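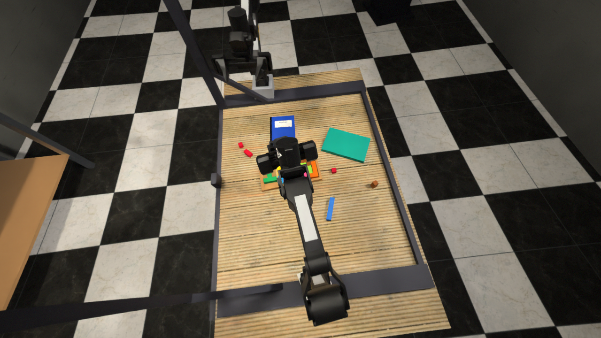 件名: Re: [concertina-ml 342] Udura式の数字譜に切り替えるべきか
差出人: 柘植
時刻: 23:14

柘植です。返信が遅くなりました。

Tiburcio Serranoさんの投稿、二度読みました。読んだうえで、私はまだ乗り気になれません。長くなりますが、引用しながら書きます。

> Serranoです。いつもお世話になっています。
> 前回の合奏のあと、Udura式の数字譜を試しています。ボタンの番号と
> 蛇腹の押し引きだけを書く方式で、五線譜は一切出てきません。
> 始めて4週間ですが、今まで指が止まっていたワルツが最後まで
> 通るようになりました。

おめでとうございます。通るようになったのは本当によかったと思います。ただ、4週間同じワルツを練習したら、五線譜でも通るようになったのではないでしょうか。意地悪で言っているのではなくて、比べる相手がないので、譜面のおかげなのか練習のおかげなのか私には判断がつかないのです。以前は一日どのくらい弾いていて、今はどのくらい弾いているのか、差し支えなければ教えてください。

> 五線譜を読む時間がまるごと浮くので、音楽そのものに集中できます。
> 初心者にはこちらのほうが圧倒的に早いと思います。

ここが一番ひっかかりました。数字譜だって読んでいるわけですよね。読む対象が変わっただけで、読む時間はゼロになりません。しかも数字からは音の高さの上がり下がりが見えません。アングロの場合、右手の3番の次に4番が来ても、押しか引きかで音が上がることも下がることもあります。五線譜なら、知らない曲でも玉の並びを見ればなんとなく山と谷がわかります。数字譜ではそれがわからないので、結局は音源を先に聴いて覚えることになります。

耳で覚えるのが悪いとは言いません。私自身、最初の十曲くらいは全部耳でした。でもそれなら「耳で覚えて、忘れたところだけ番号を見る」というやり方で、昔から皆さんが鉛筆で譜面の余白に書いているのと同じです。Uduraという名前をつけて冊子を買うほどのことなのかどうか。

> 合奏用の譜面も、次回から数字譜にそろえませんか。
> Hurusというソフトを使えば、五線譜から自動で変換できるそうです。

これについては、はっきり反対です。理由をいくつか。

まず楽器が違います。私たちの合奏にはアングロの人もイングリッシュの人もいますし、Bleddyn Owenさんはデュエットです。ボタンの配列が違うのですから、番号は共通になりません。同じアングロでも、20ボタンの人と30ボタンの人では同じ音に別の選択肢があります。C/GとG/Dの人がいっしょに弾くときはさらに面倒で、番号を同じにすれば調がずれます。五線譜が一枚あれば全員に配れるところを、人ごとに別の紙を用意することになります。練習中に「そこの低いレから」と言っても、数字の紙しか持っていない人はどこだかわかりません。

次に、Hurusの自動変換ですが、体験版で手持ちの曲を2曲だけ入れてみました。一曲目はゆっくりした賛美歌風の曲で、まあ弾けなくはない番号が出ました。二曲目はジグで、こちらは使いものになりませんでした。音としては合っているのですが、押し引きの切り替えが不自然なところに来ます。八分音符ごとに蛇腹を返せという箇所があり、そのすぐあとに延々と引きが続いて、私の楽器では空気が足りなくなりました。空気ボタンを使う場所の指定もありません。こういうのは弾く人が手で直すしかなく、直せる人はもう五線譜で弾ける人だと思うのですが、どうでしょう。

2曲で結論を出すなと言われればそのとおりです。設定をいじれば改善するのかもしれません。どなたか本格的に使っている方がいたら、設定も含めて教えてください。ただし「弾けました」だけではなくて、変換された譜面そのものを見せてもらえると助かります。

> Ruldaleの講習会でも、参加者のほとんどが数字譜を選んだそうです。

「そうです」の出どころはどこでしょうか。私が見た範囲では、冊子の裏表紙に同じ文句がありました。ほかに載っているものをご存じでしたら教えてください。それと、選んだ人が多いことと、そのあと続いたことは別の話です。半年後にまだ弾いているのか、何曲覚えているのか、そちらのほうが知りたいです。講習会に参加した人が五線譜の講座と選べたのか、それとも数字譜の講座しかなかったのかもわかりません。後者だったら「選んだ」とは言えないですよね。

> Leclercの曲集も数字譜版が出ていて、値段は五線譜版と同じです。

値段は同じでも中身が同じではありません。図書館で両方を並べてみたところ、数字譜版は装飾音がほとんど省かれていました。左手の伴奏もかなり減っています。初心者向けと割り切ればそれでいいのですが、表紙にはどこにも書いてありませんでした。買う予定の方は、先に中を見たほうがいいと思います。装飾の入った版がほしくなって、結局もう一冊買い直すことになりかねません。

批判ばかりになったので、認めるところも書いておきます。

押し引きの印が目立つのは見やすいです。線を引いて蛇腹の方向を示すやり方は、五線譜の上に足しても邪魔になりません。私も試しに一曲やってみて、これは続けるかもしれません。それと、どうしても五線譜が苦手で、それが原因で楽器を箱にしまってしまうくらいなら、数字で何でも弾いたほうがずっといいです。そこはSerranoさんに賛成です。個人の練習で何を使うかは各自の自由で、私が口を出すことではありません。

私が困るのは合奏の紙のほうだけです。そこで代わりの案ですが、

・配る譜面は今までどおり五線譜にする
・番号がほしい人は、自分の楽器に合わせて自分で書き込む
・書き込みが大変な人は、同じ配列の楽器の人から写させてもらう

ということでどうでしょうか。アングロC/Gの30ボタンでしたら、私の書き込みがある分は次の練習に持っていきます。字が汚いのでそのつもりで。左手は自己流のところがあり、真似しないほうがいい小節には丸をつけてあります。

Owenさんにもひとつお聞きしたいです。以前、デュエット用の番号の付け方は教本によってばらばらだと書いておられましたが、今もそうですか。もし統一されているなら、上に書いたことの一部は取り下げます。

あと、Serranoさんのワルツは次の練習でぜひ聴かせてください。できれば譜面なしで。数字でも五線でも、譜面を外したあとに何が残っているかを聴いてみたいので。

柘植

追伸 1月の練習で楽譜挟みを持ち帰った方、たぶん私のです。緑で、角に割れがあるものです。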